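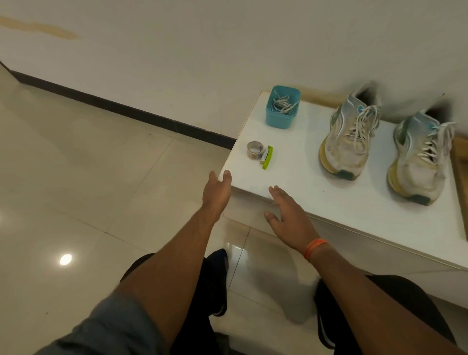 Reading list, revision four

The reading list for the Drulletness memorial evening is finished, apart from one entry I will get to at the end. I have kept notes on how it was put together, mostly so that whoever does it next does not have to work backward from the printout. They are written up below in the order the problems came up.

For readers from elsewhere: the reading covers the people killed when the Narka dam failed. It is held every August in the old school hall. The names are read aloud, one after the other, with no music and no commentary. The current list has 507 names. The hall is ours for 60 minutes of reading time, and after that the lights have to go over to the film screening.

Sources

There are three. The first is the Vandine list, typed up by the county clerk's office in the months after the flood and retyped at least once since. The second is the card file, 1,989 index cards, which covers everyone reported missing, injured, displaced or dead. The third is the set of burial books from the two churches.

The Vandine list is alphabetical and clean to look at, and for a long time it was read as it stood. It has two faults. Women are entered under a husband's name wherever the clerk had one, so that a given name is missing altogether. Infants under a year are entered as "infant of," or left out. The cards are better on both counts but they are not a list of the dead, and a person can have more than one card. The highest I found for one man was five, under three spellings.

I treated a name as confirmed when it appeared in two of the three sources, or in one source plus a family letter. Where the sources disagreed on spelling I took the burial book, on the grounds that a relative was usually standing there when it was written. That rule fails when the minister could not spell, and the second church had one who could not. For his pages I went back to the cards.

Duplicates

I matched on surname, first initial and street. Age was no use as a key. The cards give it as reported by whoever walked into the office, and the same child is six on one card and nine on another.

Matching by street caught most of it. It also produced false pairs, because families lived next door to cousins with the same first names. Two boys on Mill Row shared first name, surname and age, and had been merged into one entry at some point before my time. They are separate people with separate graves. They are now two lines on the list, one after the other, and the reader for that sheet has been told it is not a typing error.

Do not merge records in place. Keep the original row, add a column that points to the row you believe it belongs with, and write down who made the call. I spent two evenings undoing merges from an earlier version of the file which had no such column.

Order

The old order was alphabetical. It is easy to check and easy for a relative to follow, but it breaks up households. A married daughter is read half an hour away from her parents. I tried ordering by address, starting at the dam and going downstream, and read it through at home. It works better by ear. Households stay together and you hear the streets go by even though they are not named.

The cost is that people waiting for one name do not know when it is coming. For them there is an alphabetical index at the back of the program with the sheet number beside each name. Contreras, who does our printing, set it in two columns and got it onto the last page without dropping the type size.

Timing

At 60 minutes for 507 names you have a little over seven seconds each. In practice that is less, as readers have to change over. I split the list into sheets of 30. That gives sixteen full sheets and a last one of 27, so seventeen readers and sixteen changeovers. If each changeover takes ten seconds, the pace drops to just under seven seconds a name.

Seven seconds sounds slow on paper. Read a name at normal speed and it takes two. The rest is silence, and an untrained reader will cut it short every time, then get faster down the page. Last year we finished well ahead of the clock and it sounded like a roll call. This year each sheet has a thin rule printed after every fifth name, with the elapsed time in the margin. A reader who reaches a rule early waits.

Sheets are printed on one side only, on heavy stock. Light paper rattles into the microphone.
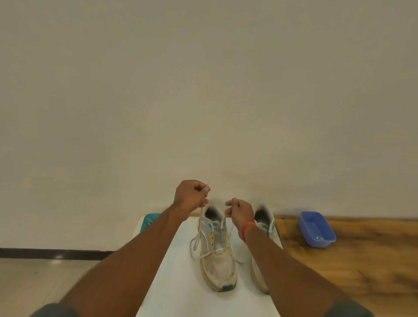
Pronunciation

Most of the mill families had names the clerk did not know how to write, and some of the descendants no longer say them the way the burial books suggest. My rule is that a living relative's pronunciation wins. If there is no relative, I use the spelling in the burial book and say it as it would have been said in the language of that parish.

Yến Tiêu recorded all the names for the readers, one audio file per sheet. She also threw out the phonetic respellings I had put under each line. Her argument was that people read the respelling and stop looking at the name, and the stress comes out flat. After hearing three test readings both ways I agreed with her. The respellings now exist only in the working file. In the printed sheet the stressed vowel is underlined and that is all.

Readers get their audio file a month ahead. Two of them asked to swap sheets so they could read their own family. I allowed it, and moved the sheet numbers in the index to match — check this again before printing.

Open entries

Nine cards are marked dead with no second source. I have left them off for now. If you have a letter, a Bible page or a photograph with writing on the back from that side of the valley, the comment form below reaches me.

The remaining entry is line 214, which reads "boarder, name not known, house of the above." He is in the burial book as well, in the same words. The previous lists skipped him. He is counted in the 507 and will be read as written, unless the boarding house ledger is found in time. The county has a box that may contain it and I have put in a request.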